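### 3.2 What we bought, and what we'd buy again

I'll be upfront that this part of the paper started life as a spreadsheet. Greer Semple and I had one November to turn a small grant into a working kitting cell, and most of what we learned was about money (and about how long a purchase order can sit on a desk!).

The arm was already paid for, so our budget only had to cover everything it would touch. We set aside $3000 for fixtures, tables, bins and sample parts, and I was sure we'd hand some of it back. We didn't. The tables and stands came from Stalidley and took $854 of it, delivery included, and the parts took far more than I'd planned. Wired parts look cheap one at a time - then you want spares of every kind, and you want them all from the same batch so the leads bend the same way.

Bins were the happy surprise. Keir MacKinnon had priced a molded insert from Dreso that would hold each part in a fixed pose, and it was lovely, and it would have cost more than the tables. We went with plain open yellow bins instead, one kind of part to a bin, and put $200 toward a second set. The layout in Figure 4 is the one we budgeted around: four bins, two on each side, with a steel tray in the middle lined with white paper. The round red boards are easy to plan for. The harnesses and the twisted wire bundles are where the spending went, and I'd double that line next time.

Two more notes for anyone writing a similar request. Ask for the consumables money up front, as our finance office treated paper liners and replacement harnesses as a new purchase every single time. And get the table quote before you fix the bin size - we did it the other way round and had to redo the whole layout on a Thursday night.

**Figure 4.** Kitting cell with four part bins and the central tray.

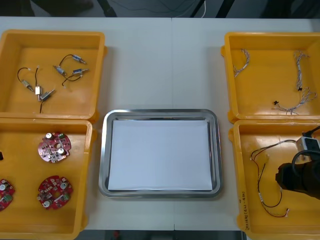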